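Honia rents its Bradeo two-arm bench by the month, with setup and one training day included. We had it for 37 days, starting in April. The job we gave it was putting cloths into baskets, which sounds easy until the cloth folds over on itself.
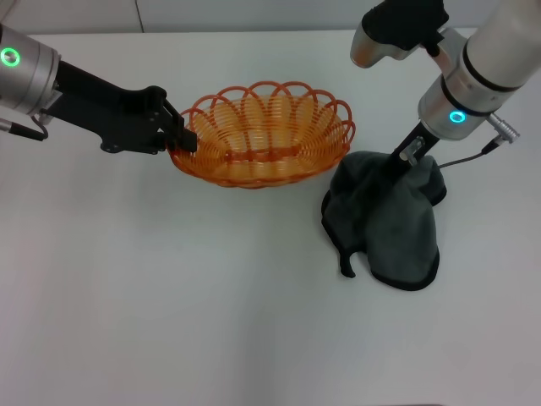 Réka Kun would have liked a shorter contract. Three months is a long time to pay for a bench, she said, if the work only comes in at the holidays.

Honia counts 1000 cycles a month in the base fee and bills extra above that. Teaching a new task took us 86 minutes the first time and less after that. The manual runs to 146 pages and has no index.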